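## 4.2 Finger comparison on thin packets

We compared two fingertip shapes, the Heker flat pad and the Waketti angled block, on the Skoltside bench. Both attach to the same parallel gripper, and the controller gains were left unchanged between them. Each shape was run for 200 trials, with the closing force capped at the same value. Figure 3 shows the bench from the fixed camera, with a packet held upright at the edge of the tray.

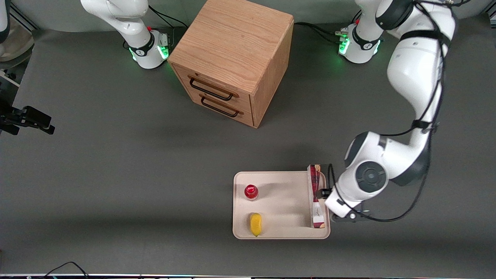
**Figure 3a.** Two-arm bench, fixed view. The left arm holds a snack packet at the tray; the drawer cabinet stands between the arm bases.

Packets were harder than rigid items for both shapes. A bottle or a toy fruit gives the fingers a stable width to close on. A packet folds, and a twisted one touches the table at only part of its length – the estimated grasp height then depends on which part the planner picks. We labeled these cases separately and did not pool them with the rigid items.

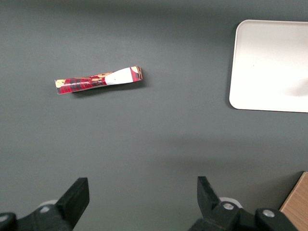
**Figure 3b.** Wrist camera view with the fingers open. A twisted wrapper lies on the tabletop to the left of the tray.

The wrist view was used for the final 50 mm of each approach. Bright white areas on a wrapper were sometimes segmented as a separate object. We raised the merge threshold in March and repeated the affected trials, following the relabeling procedure of Ní Mhurchú. Results for both shapes are given in Table 2.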